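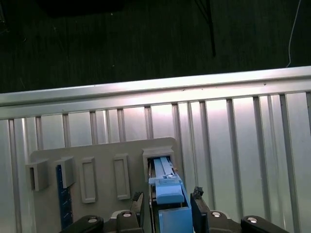 Print
E-mail

Assembly task board

An assembly task board is a panel fitted with slots, brackets, frames and similar features, used to practice or measure the joining of parts. Each feature accepts a matching piece, which is pushed, slid or hooked into place and later removed so that the task can be repeated. Boards are made of plastic, wood or metal and may be used flat on a bench or standing upright.

Design

Most boards are molded or printed in one color, often gray, and the loose parts in another, so that the two are easy to tell apart. The Datwood pattern, common in trade schools in the Storneta district, measures 265 mm across and has 24 positions. Corners are usually rounded. Slots are cut slightly wider than the part they receive, and the difference, called the clearance, largely decides how hard the task is. Parts that slide on a narrow rail need to be lined up along their whole length and tend to jam if tilted.

Use

A trial starts with the part outside its slot and ends when it is fully seated. The Patwary schedule calls for 1000 insertions before a slot is checked for wear. Upright boards are harder to use than flat ones, as the part must be held up until it is seated.

See also: Pegboard; Jig; Erulia test panel

Print | E-mail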